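Learning to Get Dressed: Your Questions About the Nustell Dressing Board

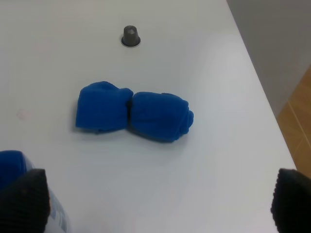 Soft, blue and rolled up on a white table.

What is it?
A padded board with a zip, a buckle, a row of buttons and a lace. Children practise on it at the kitchen table, where the stakes are lower than at the front door at 8.30 with one arm in a coat.

What age is it for?
We say 2 and up. Most children start with the zip, which goes up and down for as long as your nerves allow. Laces come much later, and plenty of perfectly capable adults still tie theirs in a way that alarms onlookers.

My daughter only wants to undo things. Is that normal?
Entirely. Undoing is easier than doing up, as anyone who has shared a house with a toddler knows. Let her undo, then do up the last button together. Rui Macedo, who designed the board, suggests starting with the button half through its hole so she only has to pull.

Should I help?
A bit. Sit beside your child, go slowly, and try to keep your hands in your lap once they've got the idea. This is harder than the laces.

What's the difference between the Nustell and the Wolden?
The Nustell is the flat board. The Wolden is a cloth book with the same fastenings spread over its pages, and it folds up for the car. It weighs 300 grams. The board weighs 900, so please don't let anyone drop it on your foot.

Can it be washed?
The cover comes off and goes in at a cool wash. Do the zip up first. The board inside should be wiped with a damp cloth and kept well away from the bath, whatever your child proposes.

A button has come off. What now?
Take the board away until it's mended — loose buttons are a choking risk. Send us a note and Irfan Swati will post you a new cover. He has heard all the excuses, so there's no need to include one.

Do you sell to nurseries?
Yes. Orders go through our Drastton shop, and there is a discount on 100 boards or more. If you need that many, you also have our sympathy.

Can I return it?
Within a month, unused. Chewed counts as used.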